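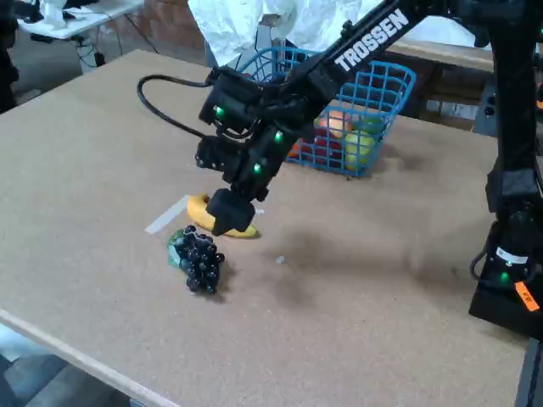

Doolan is a shared workshop at the back of a row of brick units, open to visitors twice a year. I went in January for the afternoon session, mainly to look at the fruit-sorting build that Xinyi Song and Tane Donnelly have been posting on the members' list under the name Rorier. The stated goal is modest: pick fruit off a table, put it in a basket, do it again without a person touching anything.

Parking is on the street. The door code on the notice was wrong and Hamish Kerslake let people in by hand. Sign-in is on paper.

The table is a particleboard sheet, uncoated. Song said they tried a melamine top first and went back, as the overhead lights produced glare that upset the vision side. Bare board marks easily and several spots have already been rubbed dull. Position references are strips of tape stuck straight onto the surface. I asked about printed markers. They have a set and have not put them down yet.

The arm is a Trossen, bought secondhand by the two of them. Cabling runs outside the links, with service loops at the wrist. Donnelly has redone these loops three times. Too short and the wrist stalls near the end of its roll; too long and the cable catches the basket rim on the way over. The current length is a compromise and he expects to change it again when the gripper fingers are replaced. He keeps the old cables on a hook, tagged with the length and the date each one came off.

The basket is blue plastic with lattice sides. I had assumed the lattice was a nuisance for depth sensing, and it is. The depth image shows fruit inside the basket at the same level as fruit beside it, and early versions of the code tried to pick through the wall. The fix is crude: a fixed exclusion zone, measured by hand, valid only if the basket stays where it was put. Bronwyn Tomoana, who wrote that part, would prefer to segment the basket properly. She has 1000 labeled images toward it and thinks she needs more of the cluttered ones.

Test objects on the day were a banana and a bunch of dark grapes, with the rest of the fruit in the basket. The banana is the easier of the two. Approach is from above, fingers across the middle, and the planner takes the long axis from a simple outline fit. Curvature throws the fit off by a few degrees, within what the fingers tolerate. Grapes are harder to specify. The bunch has no useful axis, the surface is shiny, and the correct grip force depends on where the stem is. At present the software treats the bunch as one lump and closes to a preset width. Song does not regard this as solved.

Logging is better than I expected for a spare-time project. Each attempt gets a numbered record with joint positions, gripper current and a result code entered by hand. The counter stood at 3921 when I looked. Result codes are a flat list of 12, two of which overlap ("slipped" and "dropped"), and Tomoana admitted that people use them interchangeably. I suggested merging them. Donnelly wants to keep both and define them by height.

Power and network were less tidy. The adapters for the side equipment hang from their own leads behind the bench. A shelf is planned. The emergency stop is a Hemon mushroom button wired into the arm supply only, so the computer and the log stay up when it is pressed. That is a sensible arrangement and I intend to copy it.

One question from the floor concerned cycle time. A full pick and place is set at 35 seconds, most of it deliberate slowness near the table. Donnelly has run it faster with foam blocks. He does not run it faster with visitors standing there.

Ataahua Rewi had the neighboring bench with a Trakico linear stage she is converting to belt drive. I had ten minutes with it, which was not enough. The old screw was out and she was measuring backlash on the new pulleys with a dial gauge. I will write that up separately if she sends me the numbers.

Tea was at four. The parts list for Rorier is pinned inside the tool cupboard door, with prices, and Song will send a copy to anyone who leaves an address on the sheet.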